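Gullwood shop, bench 3
12 January 2019

Bottle picker, entry after the long gap. Last real notes were October, sorry Osamu.

Gripper v4 on the arm. Swapped the hobby servo on the wrist for the Bistwood gearmotor, the one with the ugly flange. Had to file two of the mounting holes oval, fits now. Wrist no longer sags at full reach. Still a bit of slop in roll, can feel it by hand. Put a washer behind the horn, better. Want a proper bearing there eventually.

Fingers: printed the long ones in TPU, 80 percent infill. Too stiff at the tip, fine at the root. Next print go down to 70 and thin the pad. The old silicone pads peeled off again (contact cement, my fault, didnt rough up the plastic first). Zip tied for today. Do NOT leave it that way, the tails get into the belt.

Firmware. Homing routine hung twice. Limit switch on J2 was wired normally open and I had it set up as normally closed in the config, dumb. Fixed in config, not in the wiring, label is on the cable. Chiharu wants it rewired the right way, she has a point, later.

Speed: stepper on the base is happy at 1000 steps/s, loses position at 2000. Tried a slower ramp, no change. Tried more current, driver got hot enough to smell. Back to 1000 and leave it there until the bigger supply from Yokoyama shows up.

Close force is the main problem. Current-based stop trips too early on a full bottle and too late on an empty one, crushed an empty completely flat on the third go. Osamu's idea: close until first contact, back off, close again slow and watch the slope. Tried a rough version in the loop, seems ok on the bench with the bottle standing. Bottle lying down is a different animal, it rolls away from whichever finger touches first. Floor mat helps but mat is cheating, Lastbridge floor is bare tile.
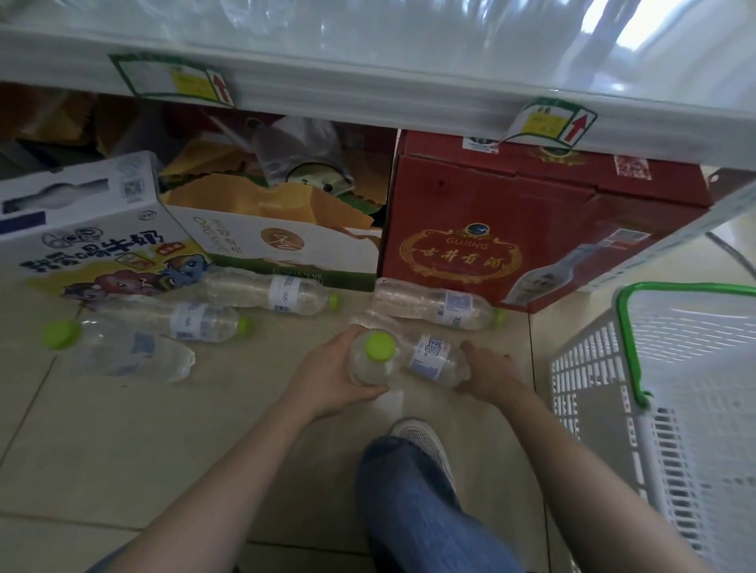 Grasp plan for lying bottles, second try. One gripper from straight above keeps nudging the thing along. A person does it with both hands, left up by the green cap and right at the far end near the label, and neither end has anywhere to go. We only have the one arm so that's out for now, but a passive fence on the far side could play the second hand. Cut one from scrap acrylic, L shape, bolts to the wrist plate. Clearance to the finger is tight when fully open, check before powering up!!

Also the caps. Vision keys on cap color to get the pointing direction, and bottles pointing both left and right have to work, so dont hardcode the yaw like I did Tuesd— like I did last time. Squashed ones need thier own width limit.

To do
- reprint fingers, thin pad
- deburr fence, drill second hole
- J2 switch wiring (Chiharu)
- slope threshold as a config value, its buried in the loop right now
- ask Osamu for his load cell back
- new zip ties, the small ones are gone

Left the arm parked and the supply unplugged. Key to the parts cabinet is in the blue mug.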